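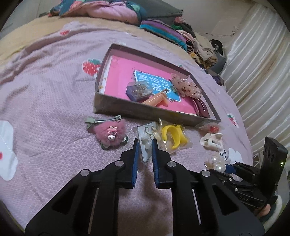 Welcome to the hair clip pages of Komenton, our home tidying collection! I'm Gadisa Derese, and I look after the small-object sets, the ones I love most. We have 2,217 demonstrations so far, 308 of them with clips, scrunchies and jewelry — fiddly little things, and wonderful for teaching a grasping policy.

**Bags and bare clips.** Earrings on a white card inside clear plastic, a yellow claw clip in its own bag, an orange ribbed one already in the box. Shiny packaging makes great training data!
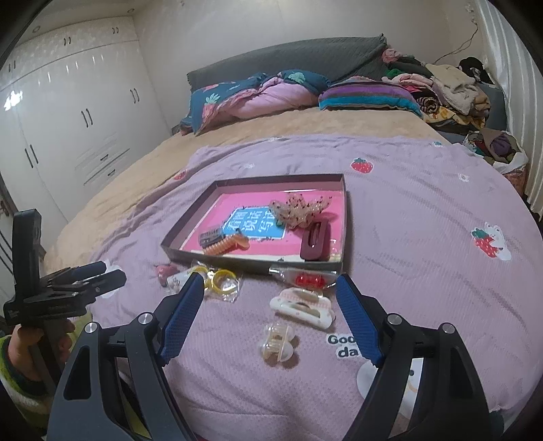 **Do failed grasps stay in the set?**
They do, with a label of their own, so the model gets to learn from a dropped clip too.

**Two grippers, one bed.** Yellow rings in a crinkled packet, a maroon clip leaning in the tray, and a soft blanket with plenty of folds. I could look at these all day.

The Dilleck kitchen set goes up next in July.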